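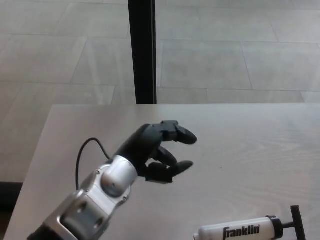

Destum 65 Folding Music Stand

The Destum 65 is a conductor's stand for opera houses, choral halls and vocal competitions. It is built by Boser and replaces the earlier Kombo model. The desk is 65 cm wide and holds a full orchestral score open flat, with a fixed lower lip and a second, removable shelf for batons and pencils.

Height is set with a hand lever on the column. The lever locks in any position and needs no tools. Tilt is adjusted separately at the desk hinge, from flat to near vertical. Both joints can be re-tensioned with the hex key stored under the base.

Specifications

Item number: 1717
Desk width: 65 cm
Column: steel, black powder coat
Desk: steel, matte black, non-reflective
Base: weighted, 4 rubber feet
Finish options: black only

Lighting

The stand ships without a lamp. The rear edge of the desk accepts any clip lamp with a flat jaw. A cable channel runs down the back of the column and exits at the base – pass the plug through before fitting the desk. Do not route the cable through the hinge.

Transport and storage

The desk lifts off and the column folds against the base. Folded stands can be hung on the Jalwood wall rail or loaded on the Jalwood cart, sold separately. Remove the baton shelf before folding.

Ordering

Single stands ship from stock. Orders for a full pit or chorus set are packed on pallets and take around 4 weeks. Replacement levers, feet and shelves are listed under Parts. Kombo shelves do not fit the Destum desk; Kombo feet do.

The list price is $176 per stand, without lamp. Institutional quotes are handled by Muthoni Mohamedi in the stage equipment department. Please include the item number, quantity and delivery address, and state whether the loading entrance has a dock.

Price last updated October 10, 2024.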